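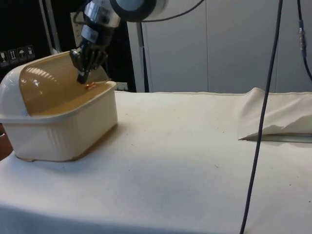
mossyporch
Replied 4:12 pm

I'd read the forgiveness part again before you sign anything. "Forgivable" on these home repair loans usually means forgivable if you stay put for the whole term. Ours in Temmont was 8 years. Sell in year seven and you owe the entire thing, no partial credit. They don't put that on the flyer.

dualfuel_dan
Replied 4:20 pm

Depends on the lender. Prumeo does it a slice per year, so if you leave halfway you pay back half. I have one. Closed in May, no drama.

mossyporch
Replied 4:31 pm

Is that in your note or is that what the loan officer told you? Mine told me the same thing and then the note said otherwise.

dualfuel_dan
Replied 4:38 pm

It's in the note. Page 2. I can read.

gravelbed
Replied 5:05 pm

OP here. Thanks both. The house is on the Baloch side, been empty a while, needs a roof and most of the wiring. The program would match what I put in, but the inspector they sent came up with a repair list that doesn't look anything like mine. He wants new gutters and a front railing and says the panel is fine. The panel is not fine. Has anyone pushed back on the list and won?

tin_awning
Replied 5:17 pm

Won, sort of. I got an electrician to write a letter and they added the panel but took the back steps off to stay under the cap. The letter and permit fees came to $1,782 and none of it counted toward my match. Ask up front what counts.

mossyporch
Replied 5:22 pm

See, that's my problem with the whole setup. "Matching funds" sounds like they double your money. Then your own labor doesn't count, your permits don't count, and the contractor has to come off their list.

dualfuel_dan
Replied 5:40 pm

Labor not counting is pretty normal. How would they check it? People would claim every Saturday for a year.

tin_awning
Replied 5:44 pm

The contractor list bothers me more. I had 2 names to pick from and one of them never called back. Hitar gave me a quote way over what my brother-in-law's crew wanted for the same roof. Nice work in the end, I'll give them that, but I don't see how the match helped me if the price went up by most of the match.

dualfuel_dan
Replied 5:51 pm

You got an insured crew and a warranty. Your brother-in-law's crew might be great, I don't know them, but the lender doesn't either.

tin_awning
Replied 5:58 pm

They're licensed. They just aren't on the list.

gravelbed
Replied 6:26 pm

OK, so I'm going to ask for the note itself before the appraisal, get the repayment terms in writing, and find an electrician for the letter. If they won't budge on the panel I think I walk. Does anyone know if the application fee comes back if you pull out before closing?

mossyporch
Replied 6:33 pm

Ours didn't. Get that one in writing too.

dualfuel_dan
Replied 6:35 pm

Mine said refundable up to the appraisal. So ask this week, before they schedule it.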